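Religion and Belief for Young Readers
What Does "Dharma" Mean?

Dharma is a very old word from India. It comes from a language called Sanskrit, and it is used by Hindus, Buddhists, Jains and Sikhs. No single English word has the same meaning. People often translate it as "duty," "right living" or "the way things should be."

The word grew from a shorter one that means "to hold" or "to support." Many Hindus believe that dharma holds the world together, much as beams hold up a roof.

Dharma in daily life
Some parts of dharma are for everyone. Telling the truth is one of them. Being kind to animals is another. Other parts depend on a person's age and place in the family. A student's dharma is to study and to respect the teacher. A parent's dharma is to care for the children.

Dharma for Buddhists
Buddhists use the word mainly for the teachings of the Buddha. In the Pali language it is spelled "dhamma." A wheel with eight spokes often stands for these teachings.

Words to know
Sanskrit: an ancient language of India, still used in prayers.
Duty: something a person ought to do.

Talk about it
Ask an adult at home which duties they had when they were your age. Are any of them the same as yours?

Written by Sowmya Shetty. Reviewed by Ravindran Poduval for the Talier Children's Library.

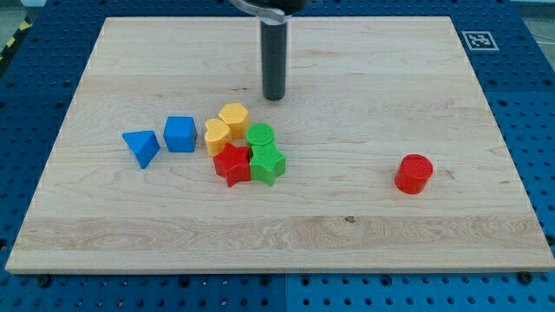 Word count: 219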